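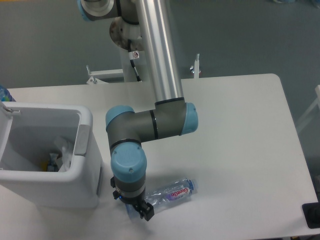
Notebook entry, July. Workshop bench, bottle sorting and disposal. The purpose of this entry is to record how empty drink bottles are to be cleared from the white table and what was learned from the first 100 bottles handled under the Borkell trial. The bottles received this month are of mixed brands. The one lying on the table with its neck to the right, a clear Ganten bottle with a white label and a blue cap, is typical of the water bottles in the lot: empty, slightly crumpled, cap still closed. The open bin stands at the left of the table and is to remain there for the duration of the trial, so that counts from different shifts can be compared.

Procedure as currently applied:
Bottles are placed on the table one at a time, on their side.
The cap stays on. A bottle that arrives without a cap is recorded as "NC" in the third column.
Labels are not removed at the bench. Label removal is done downstream by Kakden and is charged separately.
Crumpled bottles are accepted as they are. They are not to be pressed flatter at the bench.
Glass and cans go back to the receiving shelf.

Results. The first batch contained 100 bottles, of which 16 arrived without caps. The second batch contained 148 bottles and has been sorted only in part. Capped bottles keep more of their shape in the bin and take up more room, and the bin therefore has to be emptied sooner than the Borkell sheet suggests. The sheet assumes uncapped bottles throughout. B. Engelbrecht has written to Borkell on this point and the reply will be pasted in here when it comes.

A separate matter concerns residue. Several bottles in the first batch contained a small amount of liquid, enough to wet the bottom of the bin and leave a ring. The bin was rinsed and dried before the second batch was started. Colleagues are asked to set aside any bottle with visible liquid on the drip tray at the sink and to write the time on the tray card. 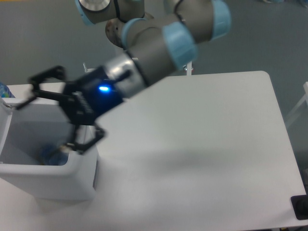

Page last changed: July, 4:20 p.m. (B. Engelbrecht)

Blue bottles. The question was raised whether these should be kept apart from the clear ones. For the present they are not. A blue plastic bottle such as the one near the bottom of the bin goes into the same container as the rest, and color is noted on the tally sheet only. Bensaid accepts mixed color up to the limit given in its intake note; Lerer does not, and any lot intended for Lerer will have to be sorted a second time. A decision on which firm receives the July material is still open.

Bin liners. The trial was begun without a liner. The liners on hand are too short for the rectangular bin and slip down at the corners after roughly 20 bottles. A longer size has been requested. Until it is delivered, the bin is to be wiped at the end of each shift and the wipe-down initialed on the sheet by the door.

To do:
Finish the second batch and enter the NC count.
Ask Kakden whether the label charge is by weight or by piece.
Copy the tally columns to the shared binder.
Replace the marker at the bench, which is nearly dry.

Busisiwe Engelbrecht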